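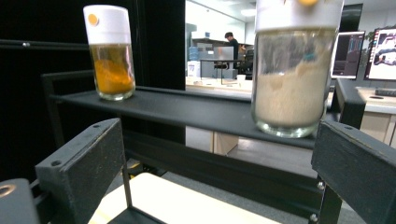
3.2 Collecting demonstrations with the hand-held gripper

Jan 5, 2024 | By Hina Bajwa, Anitha Suvarna and Gudrun Ekström

Riviria > Publications > Manipulation > Section 3

Print this article | E-mail this article

The shelf task was selected for the first part of our study because it is simple to explain to a new demonstrator, but it still asks for careful control of the approach. The demonstrator holds the gripper in one hand, moves it to the shelf, closes the fingers on the requested jar and carries it to the goal position. All recordings use the camera that is fixed to the gripper, so the policy receives at training time the same kind of view that it will have on the arm. In Fig. 3 the large jar with the pale powder is much closer to the gripper than the small one with the orange-yellow powder, and both have a white lid with an orange button. The lid is therefore a weak cue for choosing between the jars, and we ask the demonstrators to approach at the height of the glass body. The raised lip on the front edge of the shelf is a second difficulty. A jar must be lifted over it before it is pulled back, and a demonstrator who pulls too early will tip the jar.

Figure 3. View from the gripper camera during the shelf task, with two shaker jars on the black shelf and the two fingers in the foreground.

We recruited 11 demonstrators. Four of them had used a remote-controlled arm before, and the others had no experience with robots. Each person received the same short instruction from one of the authors and then practiced until they felt comfortable. We did not fix the practice time. In total we collected 3,252 demonstrations by hand. After removing the recordings where tracking was lost or where the wrong jar was taken, 2,088 demonstrations remained for training. This loss is larger than we expected. Most of it comes from tracking, which fails when the fingers are very near to the shelf and the camera sees mainly dark surfaces.

For comparison we also collected demonstrations by remote control, using the Aver arm and the Pimham controller. In this condition the operator sits at a desk and sees only the camera stream. The operators were slower here, and they often stopped in front of the shelf to correct the angle of the wrist. These pauses are a problem for learning, as the policy can copy them and remain still. We cut every pause that was longer than two seconds. The hand-held recordings were not cut, with the exception of the first and last moments, when the tool is picked up or put down.

The background was left as it was on the day of recording. Desks and monitors are visible past the shelf, and people may enter the view. We considered a closed booth, as was used in our earlier work with the Granström setup, but a policy trained in that booth performed badly when the arm was moved to another room. The effect of the background is studied separately in Section 4.3.

One limit of the present procedure should be mentioned. The hand-held tool has no motors, and the closing force depends on the person. We record the finger opening but not the force, and on the arm we use one constant value for all jars. This value was set by trial before the evaluation and was not changed later.

Acknowledgment of help with recording: Randi Wikström and Solveig Haugland.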